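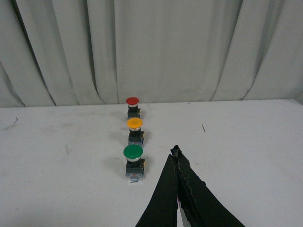 Red, yellow and green push buttons with the two-fingered gripper at the test bench, Ellon works.

Automation of switch testing at Ellon: information for staff
2018-01-10

Emholm has begun the second stage of its automation programme in the switch assembly department at Ellon. Following the trial held in May, the endurance testing of push buttons will pass in steps from manual benches to robot cells supplied by Baysal.

Until now, each sample button has been pressed 2000 times by hand before its batch was released. The task was shared between the members of the test team, and the occupational health service had noted the strain it placed on wrists and shoulders. In future the pressing will be carried out by the robot. Staff will set up the samples, check the contacts at fixed intervals and decide whether a batch may be released. That decision remains with a trained employee in every case.

No post will be lost as a result of the change. Seven employees of the test team will move to the new role of cell operator, with no reduction in grade or pay. The training course lasts nine days and takes place during paid working hours. It covers safe entry to the cell, teaching of positions, replacement of finger coverings and the keeping of test records in Skondomum, the department's record system.

Shift patterns will stay as they are for the present. The works council has asked that the evening shift should never be staffed by one operator alone – a request which management has accepted – and the rota has been amended accordingly.

The manual benches will remain in use for special orders and for buttons with non-standard caps. Employees who wish to stay at the manual benches should inform their team leader in writing before the training places are allocated. Questions on grading should be addressed to the personnel office.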